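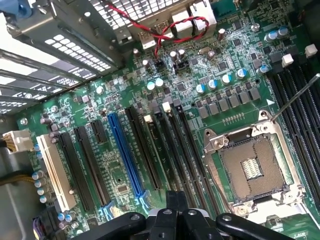 L'atelier de reconditionnement Brakell a mis en service mardi une cellule de démontage automatisée pour les ordinateurs de bureau. Deux bras robotisés, réunis autour d'une même table, doivent retirer les composants des unités centrales et les ranger dans un bac : processeur, barrettes de mémoire, carte d'extension, disque dur. Jusqu'ici, tout ce travail était fait à la main.

L'entreprise a reçu 2970 machines depuis janvier, et 871 d'entre elles attendent encore d'être ouvertes. La cellule a été installée par l'intégrateur Hinine, qui restera présent sur le site pendant les premières semaines.

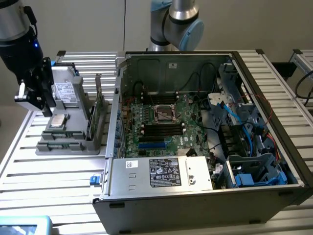 Page modifiée en dernier lieu : mardi, 16 h 40

Pour les salariés du démontage, le changement concerne d'abord l'organisation de la journée. Un opérateur prépare les boîtiers, enlève le panneau latéral et pose la machine sur la table. Il contrôle ensuite les pièces déposées dans le bac, puis décide lesquelles partent au test et lesquelles au recyclage. Le socket du processeur reste le point le plus délicat, car une broche pliée suffit à rendre la carte mère invendable.

« Le soir, j'avais mal aux poignets, et maintenant c'est plutôt les yeux qui fatiguent », dit Selvaraj Majumder, technicien à l'atelier. Il a suivi avec ses collègues une formation de deux jours, qu'il juge trop courte : « On a appris à relancer le programme. Mais quand le robot s'arrête sur un modèle qu'il connaît mal, il faut encore appeler quelqu'un de chez Hinine. »

La direction affirme qu'aucun poste ne sera supprimé cette année. Sunil Gunawardena, responsable de la production, prévoit de déplacer une partie de l'équipe vers le test des cartes mères — une activité où l'atelier manque de personnel depuis longtemps. Les salariés demandent de leur côté que cette nouvelle qualification soit reconnue dans le salaire. Une réunion à ce sujet est annoncée pour l'automne.

Pendant la phase d'essai, 361 unités centrales passeront par la cellule. Les ordinateurs portables continueront d'être démontés à la main.

À lire aussi
Mondal ferme son entrepôt de tri et regroupe ses équipes
Recyclage : Irkirix cherche des techniciens de test
Travail de nuit à l'atelier Brakell, les horaires changent
Que deviennent les disques durs des entreprises ?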